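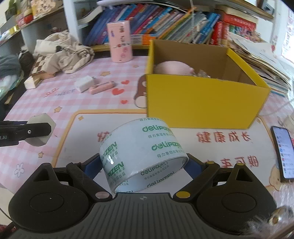
Flikley 2 out now for iPhone and iPad – loops, count-ins and a proper practice log

Hiltley Audio today released Flikley 2, the second version of its practice app for people who play an instrument and never have enough time for it. Free update for everyone who owns the first one. New users get 11 days to try it, all features on.

What's new:

Loop any passage. Import a recording, mark a start and an end, slow it down to 20 percent of full speed. Pitch stays put.

Count-ins before every repeat, one bar or two. Most requested thing by far, over 200 emails asking for it.

Practice log. Keeps track of which passages you worked on and at what speed. Export as plain text, send it to your teacher or don't.

Jimano pedal support. Start, stop and jump back with your foot, both hands stay on the instrument. Older Jimano pedals need the firmware update first, see the support page.

"I wrote the first version for my own cello lessons and it showed," says Mali Phillips, developer of Flikley. "Menus everywhere. This time we threw out half of them and started with the loop screen."

Leena Riihimäki, who teaches violin and tested the beta with her students: "The slow speeds used to sound like a washing machine. Now I can hear the bow changes. I would still like a bigger stop button."

The bigger stop button is coming in the next update – sorry Leena.

Also fixed: crash when openning very long files, wrong tempo after a phone call, missing accents in 7/8.

An Android version is in the works, under the name Kun for now. No date yet. Sign up on our site and we'll email you when theres a beta.

Review codes, screenshots and icons: write to the press desk at Hiltley Audio. We answer same day, mornings are best.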